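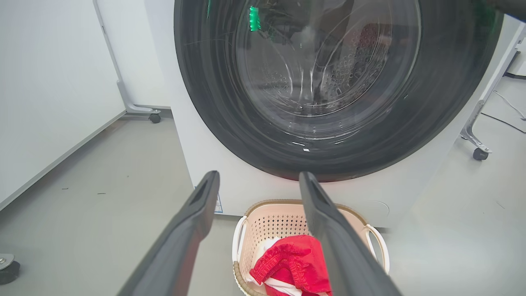 # Two-arm laundry rig: pre-run checklist

Uvanham shared workshop, bay by the washer
Checked by: Bjartur Ladefoged
Tue 28 January

Marks: OK / FIX / WATCH. Put your comments under the line, even the happy ones.

## 1. Power and stopping

- [x] E-stop kills both arms. **OK.** Pressed it from the chair and from the doorway. Lovely solid clunk with the new button.
- [x] Washer unplugged for arm runs, no water. **OK**
- [x] Fuse on the left arm supply. **OK**
- [ ] Log battery on the Berrada box. **WATCH.** Drops out at 55 percent instead of warning first. It did this in July too.

## 2. Floor and surroundings

- [x] Casters on the panel stands locked. **OK.** Give each one a push with your foot, don't trust the lever.
- [ ] Loose cable on the floor. **FIX.** Tape it down or route it behind the stands before anyone walks through with a basket.
- [x] Floor dry. **OK**
- [x] Tape line for people. **OK.** Stay behind it while the arms are live, even if a sock is getting away from you!

## 3. Grippers and wrists

- [x] Finger screws snug on both sides. **OK**
- [x] Finger tips, no burrs. **OK.** Ran an old pair of tights over them and got no snags. I'm so pleased with how this set printed.
- [x] Grip force limit loaded on the left. **OK.** Still set to 198 in the Pisatis config. Please don't raise it to win an argument with a wet towel.
- [ ] Cable slack at the right wrist. **WATCH.** Fine through the pick, a bit tight at full twist. Another hand's width would do it.

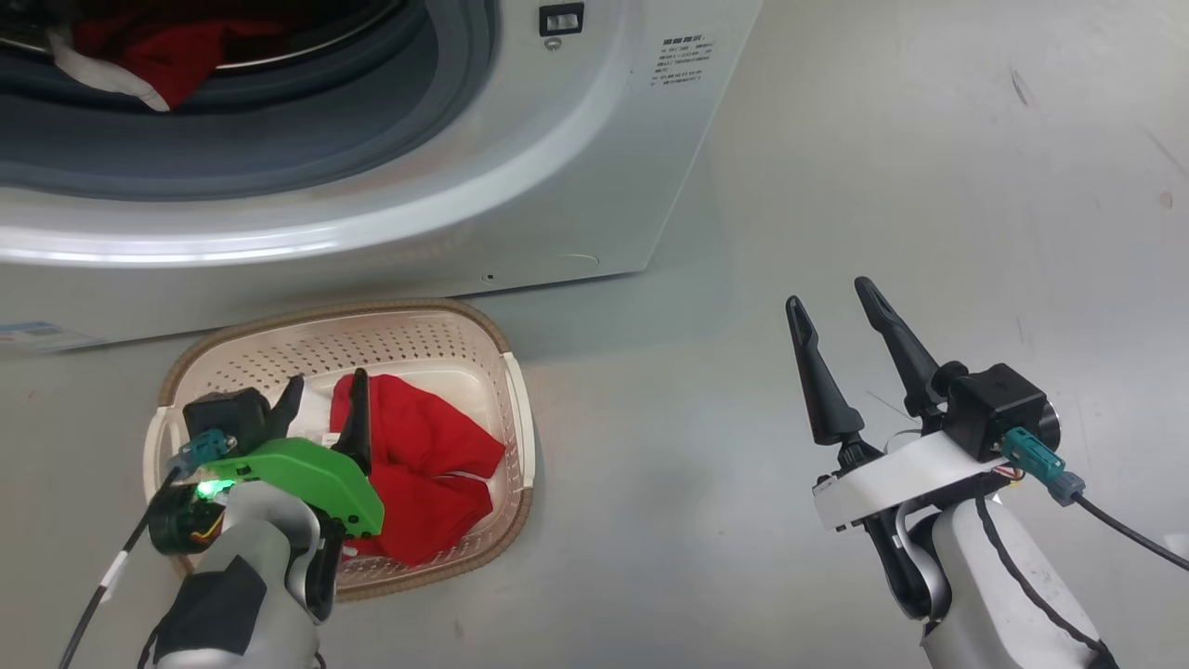 *Left gripper at the red cloth in the basket, right gripper open.*

Comment on the pick: slow approach, fingers down into the basket, close, pause, lift. The pause was a late addition and I love it. The cloth gets a moment to settle and the arm doesn't jerk. Keep it in the script, please.

## 4. Washer and door

- [x] Door fully open and staying there. **OK**
- [x] Gasket, no cuts. **OK.** Some pale scuffs on the rubber. Went over them with a fingernail and they're only on the surface.
- [x] Latch clear of fingers on the way in. **OK** at slow speed. **WATCH** above that.
- [ ] Cloth hanging on the gasket lip. **FIX.** Needs a second push or a higher release point. Don't reach in to help it along. Stop first, then tuck.

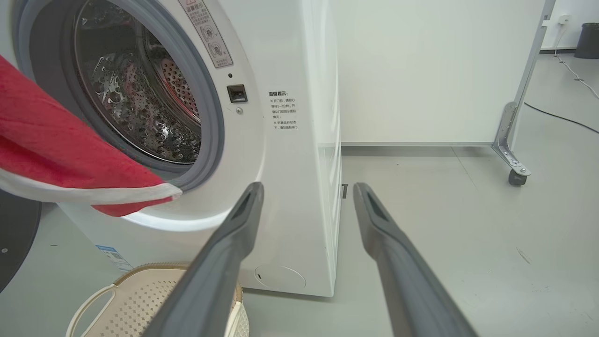 Drilico wants the release point moved up before we add a second push, and says a push with the tips that close to the rubber is asking for a torn gasket. Fair point, and it's one line to change, so we'll try that first.

## 5. Software

- [x] Speed cap on. **OK**
- [x] Script 3059 loaded on both arms. **OK.** Older ones moved to the attic folder.
- [x] Home position reached from a cold start. **OK**, both arms, first try!
- [ ] Run counter. **WATCH.** We're at almost 100 since the last belt change, so look at the belts next time the covers are off.

## Before the next run

1. Cable on the floor
2. Release point up, then repeat section 4
3. Slack at the right wrist
4. Berrada battery, if the spare has come in

Two FIX lines open, so no full-speed runs yet. Slow ones are fine with a second person at the button.

B.L.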